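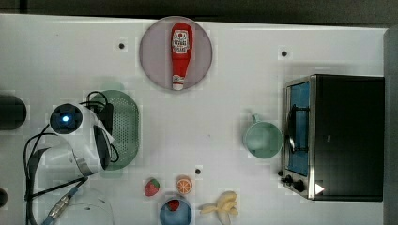

Unit 19: Play food and the home corner
Course 2803, Early Years Practice
Tutor: Benedita Matos

19.1 Scope
Notes for the session on sorting and storing toy kitchen sets. Cleaning schedules are in Unit 20.

19.2 Terms
Vessel: any item that holds another item (bowl, plate, colander, pan).
Food piece: a toy representing something eaten whole or in part, such as a strawberry, a slice of orange or a bunch of bananas.
Packet piece: a toy representing food in its container. A ketchup bottle is a packet piece and is sorted apart from the fruit.

19.3 Vessels
Plates and bowls are the usual choice for serving play. A colander can stand in for a fruit basket, but its holes also allow talk about draining and rinsing. Note which use the child chooses before suggesting the other.
A bottle laid on a plate is not a sorting error. Record it as placed and ask the child what is being served.

19.4 Whole and cut
An orange slice shows segments and rind; a strawberry with its green top does not show the inside. Use the pair to introduce "whole", "slice" and "peel". Bananas in a bunch add "one of" and "all of".

19.5 Storage
Food pieces go in the shallow tray, packet pieces in the deep one. Vessels are stacked by size, largest at the base. Label trays with a word and a drawing.

19.6 Task
Write up one tidying session using the terms in 19.2. Maximum 756 words. Hand in by 15/02/2026.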